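Feeding a Crowd of Small Children Without Losing Your Kitchen

By Josefina Espinoza
October 17, 2026

I have done the food for my daughter's class parties for long enough now that other parents ring me up for advice, usually the evening before, and usually in a mild panic. So I thought I would write down what I tell them, and then I can just send them here and get on with my supper!

The first thing is to find out what the children will be eating off. If they are at their desks, as ours are, then a buffet is more trouble than it's worth. Small people carrying paper plates across a classroom lose half of it on the way. Pack each child a little box at home instead, with the name on the lid in thick pen, and you can have one on every desk before they come in from play. Plain white cake boxes do very well, the sort that come flat. I fold mine in front of the television.

Sandwiches go in first, cut into fingers and packed tightly so they hold each other up. Soft cheese is the best filling I know for this because it glues everything together and doesn't go sad at the edges. If you must do cucumber, salt the slices and leave them in a colander for 10 minutes, then press them in a clean tea towel. You will be surprised at the puddle. Keep tomatoes out of the bread altogether and put them in loose (cut lengthways into quarters, please, if they are the little round ones, and the same goes for grapes).

For a class party I make 40 fingers of flapjack in 2 big trays, and I mark the lines with a knife while it is still warm from the oven. Leave it until it is quite cold before you lift it out. I used to rush this and ended up with a very nice bowl of crumbs.

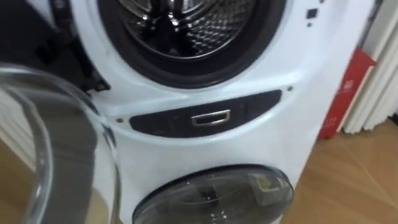 Can I make the sandwiches the night before?

Make them after supper and they will be fine by the morning, as long as you butter right up to the crusts and keep them in the fridge under a damp sheet of kitchen paper with cling film over the top. Leave egg until the day itself.

Now, drinks. Cartons with straws are tidy until somebody squeezes one, and somebody always does. My friend Bernadette Lacroix, who has had three through the same school, takes in two big jugs of weak squash and half-fills the cups at the back of the room, and I have come round to her way of doing it. Half-full cups mean more walking about for you and a good deal less mopping. Put the jugs on a tray with a folded cloth under them so they don't slide.

Ask about allergies early, and ask the teacher as well as the parents, who may not all read the note in the book bag. I pack those boxes before any of the others, on a clean board with a clean knife, and tie them with a bit of coloured wool so they can't be muddled. Keep the packets too, in case you are asked what was in something.

Do take a roll of bin bags, a damp flannel in a freezer bag, and a few spare boxes. There is generally a little brother or sister at the door at home time, and the teaching assistant will be glad of one as well.

As for the leftovers, sandwiches that have sat out all afternoon should go in the bin, however much it hurts. Flapjack keeps for days in a tin with greaseproof paper between the layers. Ours rarely gets the chance, and I have been known to hide the last few pieces behind the flour for my own elevenses.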